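2018-05-27

When I moved to Brinditley I thought that the breakfast would be the easy part. At home we ate bread, cheese and tomatoes, and nobody made a study of it. In the shops here the granola and the bars take up so much space that for the first months I always bought the same bag, only to be finished quickly.

This spring I decided to do it better. I have a small notebook, and every time I try a new granola or snack bar I write down the name, the price and one or two words. I have now 46 entries. Many of them say only "too sweet". One says "good, but my teeth", and I still agree with it.

What I like more than the eating, I must confess, is the looking. I read the shelves slowly, as other people read a magazine. The pouches are quiet and white, with a picture of what you will get. The boxes are louder and they talk to children. 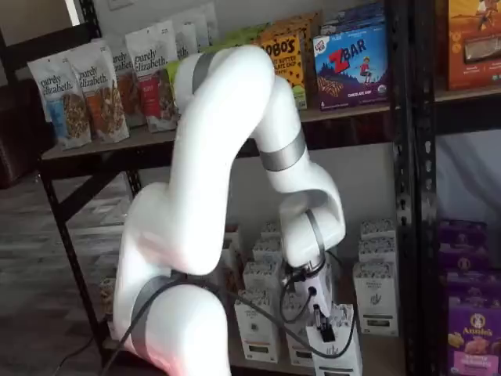 *Purely Elizabeth granola on the left, then Bobo's in yellow and the blue Clif Kid Z Bar box.*

I have a weakness for the dark wooden board on the black metal. At home my dry food stands in a white kitchen cabinet that came with the apartment, and everything in it looks a little sad. So I have measured the wall beside my fridge. There is place for a narrow shelf, and I found a board in the hardware store in Grarkport that would fit if they cut it for me. I did not buy it yet. I want first to be sure about the color, because my floor is very light.

The second question is what to put on it. Pouches that stand by themselves are practical, but after I open them they start to lean, and then they fall on their neighbors. Boxes behave better. My plan is to keep the pouches on the left against the wall and let the boxes hold them up from the other side.

For August I want to reach 6 more entries in the notebook, and at least one of them should be without chocolate. If you know a granola with sour cherries, please write me the name in the comments.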